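Skisari tabletop arm kit: 2 months in

by Tainá Lopes
posted in May | 46 comments | 456 shares

Quick one, have a bench to clear before lunch. People keep asking if the Skisari kit is worth the money over the Fandeo. Short answer yes, with gripes.

What you get: arm, controller, power brick, gripper base, a bag of bolts, and a paper manual you will use once. No fingers. You print your own or pay extra for the Ganeo set. I printed.

Setup. Box to first move took me most of an evening. Half of that was the network page, which wants a fixed address and won't tell you why it's unhappy. Cable at the base is too short. Again. Fandeo had the same problem and I moaned about it there too.

Motion is good. Smooth at low speed, no buzz at the shoulder, stops where you tell it. Hand guiding is the best part, light enough that my niece could teach it a pick. Above 60 percent speed it starts to ring a little at the end of a move and you have to add a wait. Not a dealbreaker for sorting work. Would be for anything with screws.

Software, hmm. The block editor is fine for a first week. After that you want the Python side and the docs there are thin. Two of the sample scripts call functions that don't exsist anymore. Forum helped, support took nearly a week. Polite though.

Gripper base is solid. Finger mounts are a standard pattern so swapping is easy, one hex key. Force setting is coarse: low, medium, crush.
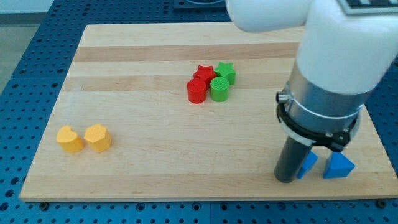
Sorting by color and shape is what I bought it for, and it's where I've spent most of my hours. Printed blocks, cheap, easy to redo when you want a new size. Spacing matters more than I expected. Leave blocks bunched up like the red and green stars with the cylinders right in front of them, and the fingers need a way in from the side or they shove a neighbor. A pair sitting side by side, like the yellow-orange heart and pentagon, is the one I'd start a beginner on. Also screw your board down. Perforated table makes that easy, and taught positions are worthless if the board creeps.

Vision add-on from Ngcobo: skipped it at first, bought it later, should of bought it day one. Reds were fine out of the box. Orange vs yellow needed tuning, and again when the afternoon sun came in.

Gripes again, short. Base cable. Docs. Fan noise. Carry case costs extra and the foam is cut for the old model??

Would I buy again, yes. For a classroom, yes but budget for the vision add-on. For production, no, look elsewhere.

4 out of 5. Will update if the wrist joint gets sloppy, had one Fandeo do that.

46 comments | Share this review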